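Home Diary Prints Shows Links Contact

Ink under every nail

Saturday, November 19, 2022

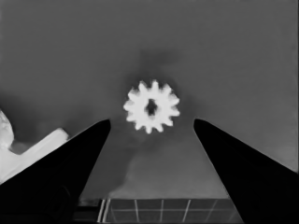 I got back from Radbridge at twenty to eight with a roll of damp newsprint under my arm and I still haven't eaten, so this will be a messy one. The Stetska show is wonderful. I went in meaning to spend an hour and came out when they were putting the lights off in the front room.

I only knew the harbour woodcuts, the ones that turn up on cards. Those are in the first room and they're fine, bigger than I'd thought, with the grain of the plank left to do most of the sea. But the second room is all late linocuts and I had never seen a single one of them, not even in a book! Kitchens, mostly. A row of cups on hooks. A coat on the back of a door, four colours, with a thin line of yellow down one side where the light gets in from the hall. I stood in front of that coat for ages. The yellow was printed first and everything else laid over it, so the line is simply the bit that was left alone, and you'd have to have planned it before you touched the block. I've been doing reduction prints for five years and I have never once thought that far ahead.

There's one from 1944 too, the earliest thing in the show, a tiny bookplate with a heron on it, and the heron has been cut so shyly you'd never guess it was the same hand. I loved it. I wish more shows put the shy things in.

Over 100 prints altogether, the leaflet says, and I believe it, my feet believe it. They've hung them low, which I liked (I'm short), and without glass in the last room, so you can see the ink standing up off the paper. On the black ones it has a sort of orange-peel skin where the roller was too loaded. I always throw those away. I'm not going to any more.

The afternoon was the drop-in session upstairs at Mellum, two streets over, which I'd booked back in September and then forgotten about until the reminder came. They've got a Vlachopoulos press up there, an old cast-iron one painted green, with a wheel you have to lean your whole weight into. I have only ever used the back of a spoon at home! The first pull I did on it came out so black and so even that I laughed out loud and the woman at the next bench came over to look. It was only my little test block, the one with the pears, and it looked like something you'd pay for.

Second pull, far too much pressure, and the pears spread out like jam. Third one, a bit of packing taken out and a sheet of tissue put in, better. Then I got greedy and tried the two-colour one with the gate and the registration was out by the width of a matchstick all the way down. I don't mind. It gives the gate a wobble, as if the wind has got hold of it, and I've pinned it up over the sink to see whether I still like it by Monday.

Things I want to remember before they go:

Warm the ink on the slab first, work it with the knife until it hisses, then roll.
Damp the heavy paper the night before and keep it in a plastic bag under a board. I'd been doing it ten minutes before, no wonder it cockled.
Cut the yellow line LAST and the yellow itself FIRST (the coat, the coat).
Ask Mellum about their evening hours after Christmas.

The bus home was packed and I had to hold the newsprint over my head for most of the way, and there's a blue thumbprint on my good scarf that I suspect is there for life. I spent the whole ride looking at the backs of people's coats and working out which colour I'd put down first. Navy wool is hard. I think you'd start with a pale grey, then a mauve, and let hardly any of either show.

I bought the postcard of the cups on hooks, and a sheet of Japanese paper I couldn't afford, so thin that you can read a bus ticket through it. It's lying on top of the wardrobe where the cat can't get at it. I have no idea what to print on it. Something with a lot of white.

There's a talk at the gallery next week on how the late blocks were cut and I've already written it on the calendar in pen. Beans on toast now, and then I might just get the lino out and draw the hall door, with my own coat on it, and see where the light falls. The bulb out there is a horrid colour but I can make that up.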